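Looking after small wooden boards
Workshop and kitchen tips, sheet 16
Eirlys Samuel

Most boards that come in for repair at the Vulbridge bench have been damaged by water on one face only. The wetted face swells, the other stays as it was, and the board cups. Wash both faces, even if only one was used, and wipe both with a wrung-out cloth. Then stand the board on its long edge so that air reaches each side equally.

Do not dry a board flat on the draining rack, against a radiator or in direct sun. A board that has already cupped slightly can often be recovered. Lay it hollow side down on a damp towel overnight, then stand it on edge for three days in an unheated room. If it is still out by more than 3 mm, it will need planing.
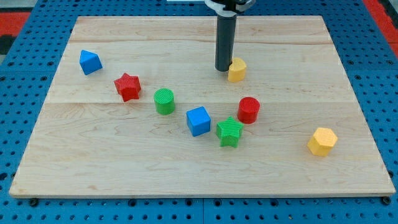

Maple is the timber I recommend for a general-purpose board. It is hard, close-grained and takes a fine finish without filling. It is also pale, so marks show early and can be dealt with before they sink in. Check any seam first. On a board like the maple one on the blue perforated table, the seam crosses the width and the grain runs horizontally, and the faint darker streaks in the grain should not be mistaken for stains. They will not sand out. Run a fingernail over the seam at several points. If the nail catches, clean the line with a stiff dry brush and look again under a low lamp before oiling. An open seam should be reglued first, as oil in the joint will stop the glue from holding.

Sanding
Start with 120 grit and finish with 240. Work along the grain with a cork block. Wipe the surface with a damp cloth between grits, let it dry fully, and knock back the raised fibres with the finer paper. Do not use wire wool on pale timber. Broken strands lodge in the grain and leave black specks when they rust.

Oiling
Use food-grade mineral oil if the board will touch food. Put on a thin coat, wait 30 minutes, and wipe off everything that has not soaked in. Repeat the next day. End grain takes more than the faces and should be coated first. Eifion Prydderch prefers tung oil, which gives a harder surface but needs much longer to cure. Keep the board out of use until the smell has gone. Spread oily rags out flat outdoors to dry before they go in the bin, as a bundled rag can catch fire by itself.

Boards used for play or sorting
A board kept for children's blocks and shapes does not need mineral oil, which can leave a film on the pieces. Two coats of hard wax, buffed well, are enough. Ribbed plastic pieces hold dust in the grooves. Clean them with a soft toothbrush and warm soapy water, and dry them before they go back on the wood.

Next sheet: knife handles, September.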